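## 4. Hanging the screen and making the first test

This section is for the small hall kit of the Prenemville film club. Read it fully before you open the bags. Two persons are necessary for steps 3 to 6.

1. Put the two Mosero stands against the back wall, with the feet completely open. The distance between the poles must be 277 cm.
2. Lock each foot with the red lever. You should hear a click.
3. Lay the top bar on the floor, on the grey blanket, and slide it through the sleeve of the screen. The sleeve has the opening on the left.
4. Lift the bar together and place it on the hooks. Lower side first, then the other.
5. Raise both poles to mark 4. Do it slowly and at the same speed.
6. Attach the bottom bar and wait ten minutes for the folds to fall.

> **Caution:** Never raise one pole alone. The bar can leave its hook and fall on the first row.

**Note:** If folds stay visible after ten minutes, pull the lower corners gently. Do not iron the screen. The coating melts.

### 4.1 Projector position

Place the projector table 695 cm from the screen. For old films in the narrow format, move it forward until the picture fills the height — the black borders left and right are normal.

7. Switch on the projector and choose "Test grid" in the menu.
8. Turn the focus ring until the thin lines are sharp in the four corners, and not only in the middle.
9. Play the first two minutes of the film with sound. Mwangi Kirui keeps the list of volume settings for each film. 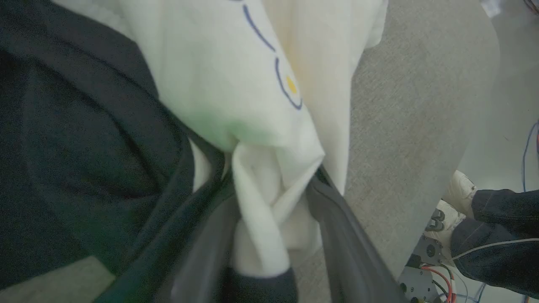
When the hall is too small for the full kit, a simple cloth can replace the screen for a short film or a cartoon. It must be white over the whole surface. A cloth with a printed design, such as navy-blue lines and a small yellow oval, is not suitable, for the drawing will show through every light scene. Soft vertical folds also bend the faces of the actors, so stretch the cloth with clips on all four sides.

10. After the showing, let the lamp cool for 15 minutes before you pull out the plug.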